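Small wooden stool keeps working loose – glue it or leave it?

**Rosine Boyer**

Got a little stool from the Bakos shop in March. Oval bamboo seat, one fat post under it, thin dowel legs coming out of the post. Nice looking. Plant sits on it mostly, sometimes my foot when I tie shoes.

Problem – legs go loose. I push them back in, fine for a while, then wobble wobble and the plant leans. One of them twists right around in its hole if I turn it by hand. Seat itself seems ok, no crack that I can find. No screws anywhere on mine, it's all just pushed together. Instructions were one folded sheet with a drawing and nothing about glue.

Do I glue the legs for good? We move in the summer and I'd like to pack it flat but not if it means a pot of dirt on the carpet again. Also what glue. Have white school glue and half a tube of something called Lanex that came with the apartment, label mostly gone.

Thanks, typing this on a break so sorry for the mess

---

**Ginette Lacroix**

Glue it. Wood glue, regular yellow kind, not school glue and not the mystery tube.

Pull the legs first and look at the ends. If they're shiny or have wax/finish on them the glue won't grab, so sand the last bit with 400 grit, only the part that goes in the hole. Easy does it, take off too much and the fit gets worse. Wipe the dust out of the holes too, a cotton swab is fine.

Then thin coat of glue in the hole, thin coat on the leg, push in with a twist. Stand it up on something flat right away and look at it from the side before it sets, I skipped that once and had a crooked plant stand for 9 years. Put some paper under it, glue drips. A couple of heavy books on the seat overnight. Dont put the plant back till the next day at least.

For the leg that spins – wrap the end in one layer of thin cotton thread before gluing. Fills the gap. Or a wood shaving if you have a plane lying around.

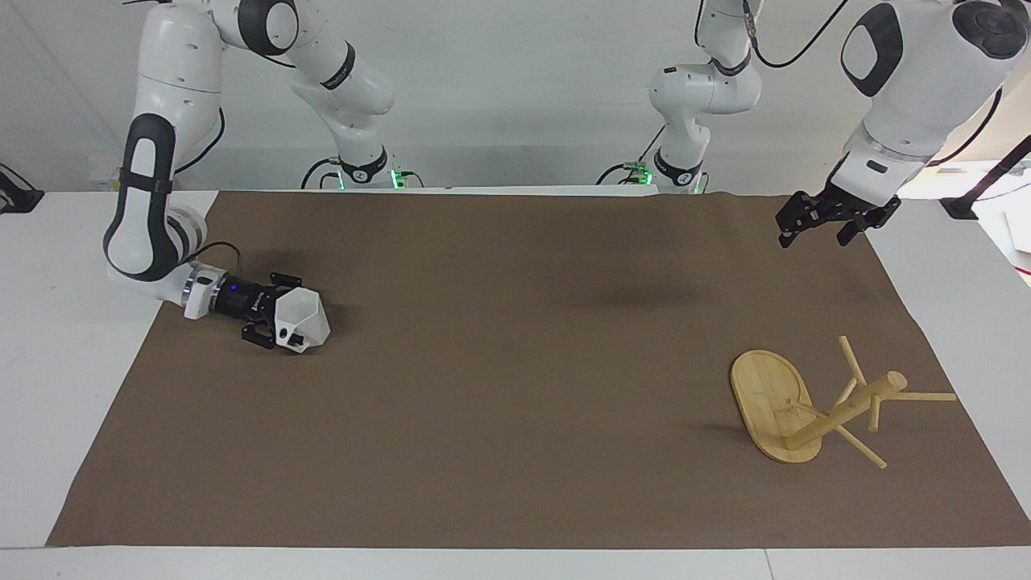
Can I wipe the bamboo seat down with water once the legs are glued?

A barely damp cloth is fine, then dry it right after. Keep standing water off it, specially a wet pot – put a saucer under.

---

**gakilard442**

had one like this, never glued it. just pushed the legs in hard every so often. it fell over sometimes but whatever, its a stool

if your moving maybe wait till after and glue it at the new place? packs smaller. mark the legs with pencil so each one goes back in teh same hole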